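Furniture notebook, March. Desk and low cabinet, back office

Started at 9:15, after coffee and after a good long look for the number two screwdriver, which was in the pencil mug.

I want to get all of this down while it's fresh, including the dull parts, because the last time I worked on the low cabinet I wrote "hinges done, fine" and not one other word, and when I opened the notebook this morning to see which way I had turned which screw I could have shaken myself. So this entry will be on the long side. Skip to the list at the end if you only want to know what still needs doing.

Two pieces on the bench, so to speak, although both are too big for the bench and stayed on the carpet. The first is the Jostberg desk, the pale one. The second is the Skemska cabinet, the low oak-colored one with the locks. They came out of the same office when the Lougher room was broken up, and everybody calls them a set. I have never believed they were a set. The color is close enough if the blinds are down, but the Jostberg has a pinker cast to it and the grain runs very straight and fine, and the frame under it is a good deal more orange than the top. My own guess is that the top was replaced at some point and whoever did it matched it to the top of something else. It doesn't bother me. I've come to like the two tones together, and sanding the frame back to match would be a week I don't have.

Desk first. The complaint on the slip was "wobbles when you write," and it does, or did, front to back more than side to side. I leaned on each corner in turn. The left end gave a small tick each time and the right end didn't, which sent me to the metal fittings up near the top of the side panels. The left bracket had a screw in it that turned freely with two fingers. It wasn't stripped, only backed out. I took it out completely, put a sliver of hardwood and a drop of glue in the hole, waited through a phone call that was longer than it needed to be, and drove the same screw back in. Then I did the right bracket as well, which didn't need the sliver, only a quarter turn.

The crossbar at the back is a sweet piece of work and I'd like to know who made it. It's only a flat board running between the two side panels, but it does most of the job of keeping the whole thing square, and the little clips below it help more than I gave them credit for. I had one of those clips down in my notes as decorative. It isn't. Loosen it and you can feel the panel drift. Both are snug now and I'd ask whoever has the desk next to please leave them alone.

Measured the top while I was down there with the tape: 1,640 mm on the long edge. The old inventory sheet has it shorter, and I suspect the sheet is describing the frame and the top was never measured at all. I've penciled the new figure in beside the old one and left the old one standing, in case somebody remembers something I don't. 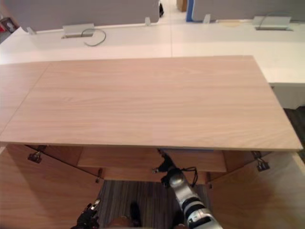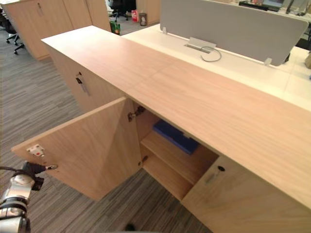
The desk, then the cabinet with its left door open.

On to the cabinet, which is the one I was looking forward to. The slip for this one said "door won't stay shut," and that could be the hinges, the catch, the floor, or the person. I've learned to start with the floor. Spirit level on the top, long way and short way, and the long way was out. The carpet in there hides a dip that I've tripped over more than once, so I slid the whole piece along toward the window (empty cabinets are a joy to move, this one was nearly empty, more on that in a minute) and tried again. Better. Not perfect, but the bubble sat between the lines, and I am not going to lift a carpet for the sake of a bubble.

Next the hinges. They're cup hinges, the ordinary kind, dark metal, with a screw that moves the door sideways and another that moves it in and out, and if I had a dollar for every time I've turned the wrong one first I'd buy us all lunch. For the record, and for me in a year's time: on this cabinet the screw nearer the front edge is the sideways one. The one farther back is in and out. Write it on the inside of your wrist if you have to.

The top hinge was fine. The lower one had worked loose enough that the door was hanging on its upper hinge and resting its bottom corner against the neighbor whenever it closed, and there's a faint rub mark to prove it. I brought the lower hinge in by half a turn, closed the door, looked, opened it, gave it another quarter, closed it, looked again. This is the part of the job that can't be hurried and I'm glad of that. I had the radio on low and a second coffee going cold on the windowsill, and I must have opened and shut that door more times in one morning than its owner did in a year.

Then the catch. The small white plate on the inside of the door, the one with the red dot, is a replacement, and it's a Clurkard part if the envelope in the spares drawer is to be believed. There were 11 of them left in the envelope, which means we're fine for a good while, and I've put the envelope back in the top tray instead of the bottom one where it slides under the sandpaper. I didn't need to swap the plate in the end. It had been screwed on slightly low, so that it met its partner on the frame at the very edge and let go again if you so much as walked past. I moved it up by the thickness of a matchstick and filled the old holes with a bit of wax stick. You'll find the filled holes if you go looking for them. I'd rather you didn't.

A word about the handles, because somebody asked in the autumn whether we could change them. They're the slim silver bars, one to a door, and they match each other, and the locks match each other too. I'd leave them. If we go to a different handle the screw spacing will be wrong, and then we're plugging holes in the faces of the doors, where it shows, in a veneer that doesn't take filler kindly. I did tighten one from the inside, the one on the right-hand door, which had a little play in it. A dab of thread lock would stop it happening again and I've put that on the list.

The keys are another matter. We have a ring with keys on it and a paper tag that says "Skemska?" with the question mark. One of them goes into the lock on the right-hand door and turns beautifully. It goes into the other one I tried and doesn't turn at all, however nicely you ask it. So either the locks were keyed differently from the start or one barrel got swapped along the way. I didn't force anything. Please don't force anything either, these little barrels are soft and the last one we snapped a key in took me a whole afternoon and some language.

Now, the contents. I said nearly empty. There's the flat blue thing lying on the shelf toward the back, which I've left exactly where I found it, as I do with anything that isn't mine. If it's yours, come and get it before the cabinet goes upstairs. Everything else had been cleared out already and I was grateful, whoever you are. I ran a dry cloth along the bottom compartment and it came out gray, so I ran another.

The shelf itself I took some time over. It's a simple horizontal one, dividing the upper part from the lower, and I had it in mind that people would want it higher so that ring binders could stand underneath. I tried a binder. It goes in at a tilt and comes out with a scrape. Moving the shelf up would mean drilling new pin holes, and I'm in two minds, as it would leave the top half good for paper and not much else. I've left it for now. If the people upstairs say they want binders, it's a short job with the jig, and the jig is hanging behind the door where it should be, for once.

Lunch was at the desk, and I'm counting it as a load test. Sandwich, notebook, both elbows. No tick from the left end, and I wrote this page there with a fairly heavy hand.

In the afternoon I went over both tops with the mild soap solution, wrung out hard, and then a dry cloth, always along the grain. The cabinet top came up very nicely. On the desk there's a ring near one end that hasn't shifted and that I don't want to chase with anything stronger until I know whether the surface is oiled or lacquered. I tried a drop of water on the underside of the overhang and it sat up in a bead for as long as I watched, so lacquer would be my bet, but I've been wrong about Jostberg finishes before (see the bookcase, and let's not speak of the bookcase).

I also gave some thought to the seam on the left, where the top meets its matching piece. You can feel it with a fingernail. The two surfaces aren't quite flush and a sheet of paper will catch on the step if you push it across. A shim of card under the lower side would bring it level, or close to it. I cut two shims from the back of a pad and tried one. One was too little, both together were too much, so it wants something in between, and I'll look in the veneer offcuts before I go buying anything.

Still to do:

Thread lock on the right-hand handle screws, cabinet.
Thin shim for the seam on the desk, look in offcuts.
Ask about the second key. Try the tin in the front office first.
Find out what the ring mark is and what finish it's sitting in.
Check the left bracket on the desk again once the glue has had a night.
Correct the length on the inventory sheet in ink, if it isn't disputed.
Ask upstairs: binders or paper?

Stopped at 4:40. The soap bottle is nearly finished and I've put it on the shopping board, next to the wax sticks, where somebody has also written "biscuits" in a hand I recognize as my own.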